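# Submitting a Written Comment on a Proposed Public Health Order

Residents of Lindosero may comment in writing on any proposed public health order before it is put to a vote. The procedure below applies to orders that restrict business hours, limit public gatherings, close parks or schools, or set conditions on travel within the county. It does not apply to emergency orders already in force, which are reviewed under a separate procedure.

Last revised March 29, 2018.

## Before You Begin

Obtain the full text of the proposed order. News summaries often leave out the definitions section, and many comments are set aside every year for objecting to a provision the draft does not contain. Copies are kept at the county clerk's window and at the Hutudwood branch library, where they may be read but not removed.

Note the docket number printed at the top of the first page. Every comment must carry this number. A comment without one is filed as general correspondence and is not placed in the record.

Check the closing date. The comment period runs for 10 business days from the date of posting, and county holidays are excluded from the count. Mailed comments are accepted by postmark; comments left in the drop box must be there by the close of business on the final day.

## Writing the Comment

1. State your name, your mailing address and the docket number. Organizations should also give the title of the person signing.
2. Identify the section you wish to address. Use the section numbers in the draft, for example "Section 4(b)."
3. State whether you support the section, oppose it, or request a change.
4. Give your grounds. Costs to a household or a business may be described, and so may effects on health, schooling or worship. Attach records where you have them.
5. If you request a change, write out the replacement wording in full. The reviewing office will not draft it for you.
6. Sign and date the comment. Unsigned comments are returned if an address is given.

The body of the comment may not exceed 70 lines. Attachments do not count toward this limit, but each must be labeled and mentioned at least once in the body.

Commenters who believe that an order does more harm than the illness it addresses are free to say so. Such comments carry more weight when they are tied to a particular provision - a closing hour, a capacity limit, an expiration date - and when they propose a less restrictive measure in its place. Commenters who believe that an order does not go far enough should follow the same practice.
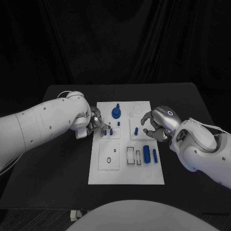
Nikolaidis objected to this advice when the present guide was circulated in draft, writing that a resident should be able to oppose an order as a whole without having to pick through it section by section, and that "a plain no is also a comment." The point is accepted. A general statement of opposition or support is valid and will be entered in the record. It will be counted with other general statements, however, and will not receive an individual written response.

## Submitting the Comment

Comments may be delivered in any of the following ways:

- **By mail**, to the Office of the County Clerk, Lindosero, marked "Public Comment" on the envelope.
- **In person**, at the clerk's window or in the drop box beside the east entrance.
- **Electronically**, through the Zalel filing page. Files must be in PDF format. Zalel issues a receipt number when the upload is complete; keep it until the final order is published.

Do not submit the same comment by more than one method. Duplicates delay the review of the entire docket.

## Speaking at the Hearing

A written comment does not reserve a place on the speakers' list. Those who wish to speak must sign the sheet at the door no later than 60 minutes before the hearing opens. The hearing room seats 74, and speakers are admitted first. Remarks are limited to three minutes, and unused time may not be given to another speaker.

Hearings on orders posted in April are held in the Hutudwood annex while the main chamber is closed for electrical work.

## After Submission

The reviewing office prepares a summary of comments and attaches it to the draft that goes to the vote. Section-specific comments receive a short written reply, either individually or as a group where several raise the same point. Names are published in the summary. Street addresses are withheld.

If your comment does not appear in the summary, notify the clerk in writing before the vote and include your receipt number or proof of mailing. Comments omitted in error are read into the record at the opening of the session.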